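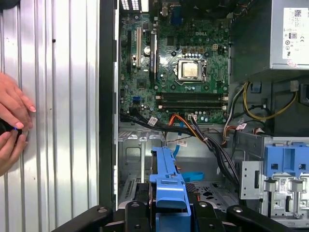 The old Dell with the side panel off, processor without cooler

Nikham Community Boards > Home and Office > Repair and Reuse

Thread: Old office PC, is it worth to keep, or give away?

hollow_larch wrote:
Good evening everyone. I hope this is the correct section. My small translation office is changing its computers, and I am left with the old Dell towers. They still start, but they are slow and Windows is telling me each week that they are not suitable for the next version. My accountant says to write them off and forget. I feel bad to throw away a machine which still does what it did on the first day.

My questions are these. Is there a sense in keeping one for the archive and the scanner? If I give the others away, what must I do with the disks before? And is the recycling point at Ventura Street still taking computers from businesses, or only from private persons? Their page was last changed in March and I could not understand it fully.

I work with documents of clients (contracts, medical letters, birth certificates), so the disks are my main worry. I apologize for the long message.

Posted Tuesday, October 29, 2024

pagoda_kettle wrote:
Welcome. Ventura Street takes them from businesses too, but you pay by weight and you need a paper with your tax number. Go in the morning. After lunch the man at the scale is alone and the line goes out to the road.

For the disks, take them out and keep them. A disk in your drawer cannot be read by a stranger. I have a shoe box full of them and I sleep very well.

brackish9 wrote:
I do not agree with the shoe box. A drawer can be robbed, and one day you move house and the box goes with the wrong things. Also hollow_larch has client papers, so there is a duty to destroy them at some point. Wipe the disk with a proper program, one full pass, and after that let it be shredded. Prullard does it while you stand there, and they give a certificate with the serial number of each disk.

pagoda_kettle wrote:
And Prullard asks how much for this certificate? Last time I called, it was a minimum of 100 for a visit, even if you have only one disk. For a small office it is too much. A drill costs nothing.

brackish9 wrote:
If you bring the disks to their counter there is no visit to pay. The minimum is for when the truck comes to you. And a drill makes a hole, it does not make a certificate. When a client asks you in writing what happened with his contract, what will you send him, the hole?

hollow_larch wrote:
Thank you both. I think I will go to the counter, my clients do sometimes ask such questions. There are 3 disks in total, so it is not a big work.

Now about keeping one machine. My scanner is old as well and its driver does not exist for new systems. It makes beautiful scans of thin paper, better than the new one which I tried in the shop. Because of this I would like one Dell to stay on, without internet, only for the scanner. Is this foolish?

tinplate_moth wrote:
Not foolish at all. I work in a parish archive and we do exactly this. Our oldest register is from 1882 and the paper is like onion skin, so the modern scanner with its strong feeder would eat it. We have an old computer with an old flatbed and no network cable. The files go out on a stick, and the stick is used for nothing else.

Two pieces of advice. First, clean inside before you decide it will live some more years, and if you lift the cooler for this, put new thermal paste before it goes back. The old paste becomes like chalk. Second, change the small round battery on the board, it is a cheap thing and a dead one will make your clock wrong, and then all your scans have a wrong date. We had almost a full season of files with the wrong year, and I was renaming them in the evenings.

oatfield wrote:
I must be the unpleasant person in this thread. An old tower eats electricity. If it is on all day for a scanner used one time in a week, you pay for a new scanner in the end. I would sell everything for parts. Memory, power supply, the processor also if it is one of the better ones. The metal case can go to the scrap dealer behind Drurkivent, he takes steel without questions.

tinplate_moth wrote:
Then one does not leave it on all day. There is a button in front.

oatfield wrote:
People say this and then it stays on all day. My own brother in law has such a machine "only for the printer" and it was running during his whole holiday.

hollow_larch wrote:
I promise to use the button. But the selling of parts interests me. If I keep one computer and open the others, which pieces are worth the effort? I do not want to write long advertisements for something which sells for the price of a coffee.

oatfield wrote:
In such a Dell I look at the memory first, then the power supply. The blue plastic pieces which hold the drives are also asked for, you would be surprised. People lose them and then cannot mount a new disk, so leave them with the case if you sell the case. 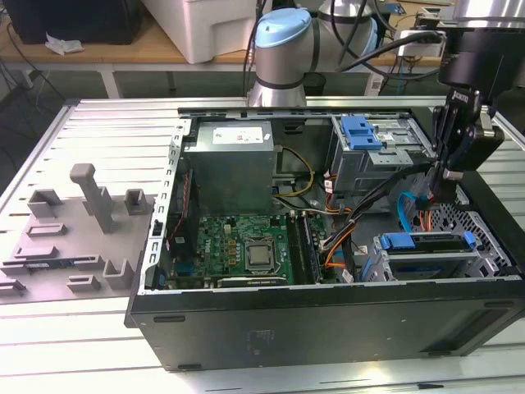
brackish9 wrote:
I would be careful with selling a used power supply. Some of these office models have their own plug arrangement and shape, and the buyer comes back angry when it does not fit his board. Write the full part number from the label in the advertisement and say "no return".

pagoda_kettle wrote:
Or give the whole machine to the repair evening in the Nikham library. They put Linux on it and it goes to a family with school children. They accept it without a disk. I brought 3 there last winter and all were taken the same month.

oatfield wrote:
Without a disk somebody must buy a disk. It is not so free as it sounds.

pagoda_kettle wrote:
A small new one is cheap and the library has a fund for it. Please ask them before you say it does not work.

hollow_larch wrote:
I called the library today. They accept the towers with the keyboard and the power cable, but no monitors, they have too many. So my plan is now: one stays for the scanner, the others go to the library, the disks go to the counter of Prullard. I will buy also the small battery, thank you tinplate_moth. Does somebody know if it must be a special type, or is the one from the supermarket good?

tinplate_moth wrote:
Usually it is CR2032, and the one from the supermarket is good. Before you take the old one out, write down the settings from the setup screen, they may be lost when the battery is out. And press the holder gently, the small clip on it breaks easily.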